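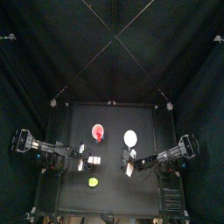
Tresomgate: a question set for testing whether models read tables or guess at them

Contents
238 short documents, each with one table, and 3,000 questions written against them. Of those, 1,000 are held back as a test split. Answers are in answers.tsv, one per line, keyed by question id.

Why we made it
We did not believe the scores people were getting on earlier sets. With the table removed, our Wotham baseline still answered around a third of the questions correctly, mostly from column names and common sense. That is a poor sort of reading test. We threw out any question it could get that way and wrote new ones.

What we doubt
Version 2 is harder. Whether it is better is another matter. Questions from the Zakaria batch lean heavily on dates, and a model that is good at sorting dates will look cleverer than it is. Pei-shan Chien rechecked the Dumadum batch in June and disagreed with the given answer often enough that we now mark those items "disputed". Please report scores with and without them.

Please don't
Quote a single figure from this set as proof of reasoning. We wouldn't.

Known faults
Some merged cells were flattened badly. Units are missing from a few headers. Fixes welcome, with the question id in the title.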